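Nastania Task Protocol for Glass and Partition Cleaning, second revision
Reviewed by Lukian Demchenko

The Nastania protocol is a written standard for recording manual cleaning work that will later be used to train service robots. It comes as a binder, a set of laminated step cards and a spreadsheet for logging. Drudov publishes it, and we bought the glass and partition module in January to replace a house procedure that had grown by email. I have now run it through 100 logged door cleans with two operators, Peninah Mushi and Josphat Makokha.

The module defines a clean as five phases: inspect, apply, dwell, wipe, verify. Each has an entry condition and an exit condition, and an operator may not start a phase until the exit condition of the previous one is met. This is stricter than the Grosen guide, which lets apply and wipe overlap. For human cleaners the overlap is harmless. For training data it is a nuisance, as the annotator then has to decide where one action stops, and two annotators will rarely pick the same point.

The best section is the one on hands. Rule 4.2 says both hands must have a stated role in every phase, including a resting or bracing role. Our old procedure covered only the hand holding the tool. With the free hand left to habit, we got arms drifting in and out of view and a policy that learned to do the same. 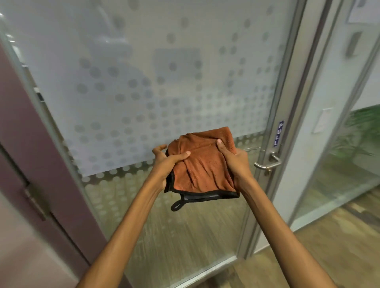

Section 5 covers cloths. It asks for one folded cloth per door, a contrasting color against the surface, and a refold between the first and second pass. The contrast requirement is sensible. The refold requirement is under-specified: the card says "fold to a clean face" without giving the number of folds or the size of the result. Peninah folds to quarters, Josphat bunches. Both pass the checklist, and the two look nothing alike to a grasp model. I would like a reference fold, or at least a tolerance. Hafþór Bech, who maintains our annotation schema, has added a field for fold state as a stopgap.

Liquids are handled in section 6. The operator has to open and close each spray event with the trigger at rest, keep the nozzle pointed at the work surface, and keep the product label legible to the camera where the grip allows it. Sprays per panel are left to the site, but the number has to be fixed before the session and written down. We settled on a fixed count and have had few arguments over it.

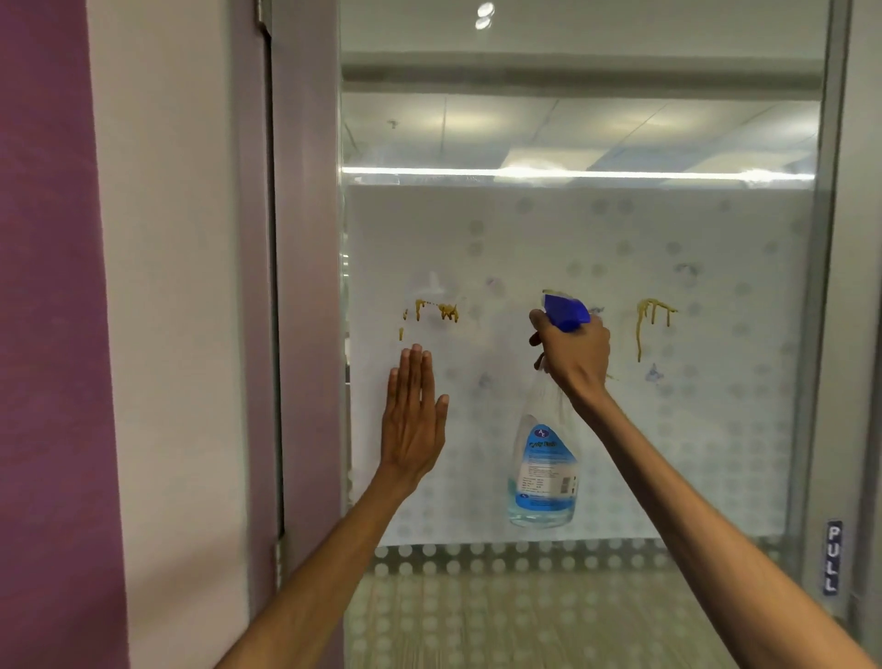
Staining is where the module is weakest. It recognizes only "light" and "heavy" soil, with no guidance on drips, smears or spots, and no mention of whether applied soil should be logged separately from soil found on site. Surface finish gets a single paragraph. Decorative film, frosting and printed patterns are lumped together as "non-clear," though a patterned film makes residue much harder to judge at the verify phase. Nanami Hattori wrote us a half-page supplement that splits finish into four classes, and I would recommend any buyer do something similar before starting.

The safety annex is short and adequate. It requires the door to be controlled during work, with its direction of swing noted in the log. It does not say how to control it. The older Kirui checklist has a better treatment, and we kept that page.

Practical points. The binder is 362 pages, of which 13 are specific to glass. The cards survive cleaning fluid. The spreadsheet is poor - it locks the phase names, and timestamps go in as text. Setup and operator briefing took an afternoon. Agreement between annotators on phase boundaries improved from the first week, and we rejected far fewer recordings than under the old procedure.

I would buy it again for sections 4 and 6 alone. Sites with more than 600 recordings already logged under another scheme should check the phase mapping first, as the conversion table in appendix C omits dwell entirely.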